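Subject: Re: [bistmont-office] Snack box on the second floor

Elvia Bañuelos wrote:
> Is the snack box still going? I looked in the old
> cupboard and found only tea.

It is. It moved to the light wood table in March, next to the cable hole. It's the clear one with the white cover and red knobs. Packets only, please, nothing unwrapped. If you finish something, put in 5 or leave a replacement.

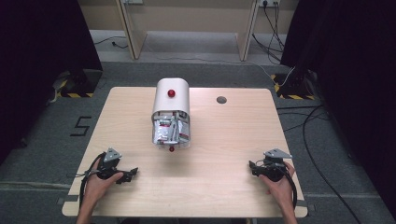
Elvia Bañuelos added later that the money tin should stay in the cupboard, and could we please go back to buying the plain crackers.

Fine by me on both. The tin is behind the tea. I can get crackers on the next Vevside order if I have your requests by 10 in the morning. Please close the cover when you're done.

Room 271 has the spare key to the cupboard.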